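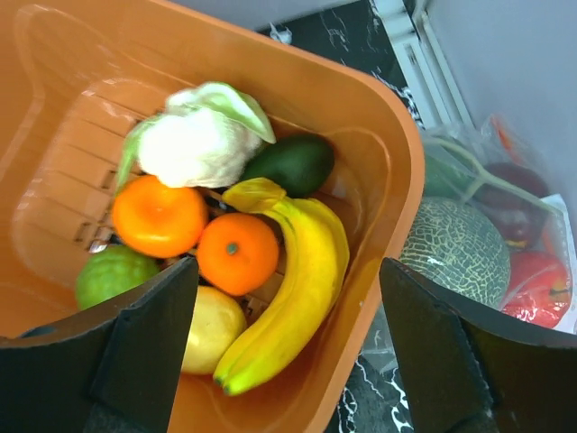 *Cauliflower, bananas and more in a big orange bin.*

# Why are some parts of a letter fat and some parts skinny?

Look at the fancy writing on a birthday card sometime. See how the lines get thick, then thin, then thick again? I used to think people drew each letter and colored in the fat parts afterward. Some people do! But a lot of the time, the pen does it.

Let's start with a regular pencil. The tip is a little round point, so whichever way you push it, you get pretty much the same line. Up, down, sideways - all the same.

Now think about a pen with a flat tip, like a tiny chisel. My first one was a Gekia with a tip 2 millimeters wide, and I got ink on everything I owned. Hold a pen like that so the flat edge points a bit up and to the right, and keep it there. Don't twist it! Pull it down and you get a wide line. Slide it up and to the right, along its own edge, and the line goes super skinny. You didn't press harder or do anything fancy. You just changed direction.

People call this a broad-edge pen. Long ago, writers cut them out of feathers or reeds with a knife, and they had to keep trimming the tip as it wore down. (I tried it once with a goose feather at the Wudcombe craft fair. My letter *a* looked like a squashed bug.)
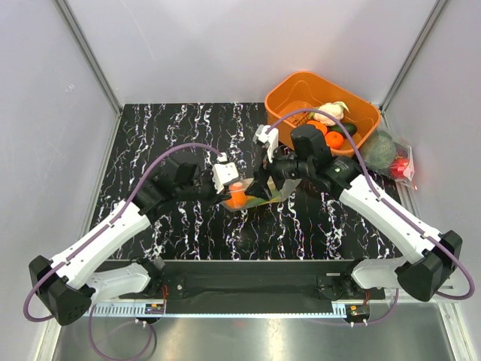

There's another kind of pen that works in a totally different way. It has a pointy metal tip with a slit up the middle. When you press down, the two sides spread apart and more ink flows out, so the line gets fat. Let go a little and they spring back together. The rule is easy to remember: **press going down, go light going up**. If you press going up, the point can dig into the paper and spit ink at you!

Brush pens follow the same rule, only the tip is soft and bendy. That's why I like them for beginners. Mine is a purple Fillico and it has lived in my pencil case since February.

## Try it with two pencils

1. Tape two pencils together, side by side, with the points level.
2. Hold them so both points touch the paper.
3. Write a big letter *O* without turning your hand.

You'll get two lines that spread apart in some places and squeeze together in others. Color in the space between them and you've got a thick-and-thin letter, the kind a flat pen makes.

I did a whole alphabet this way and named it Văn. The little curved mark over the *a* was my favorite bit to draw. It took 6 sheets of paper, and 13 of the letters came out nice. The *k* still needs work - the legs keep bumping into each other.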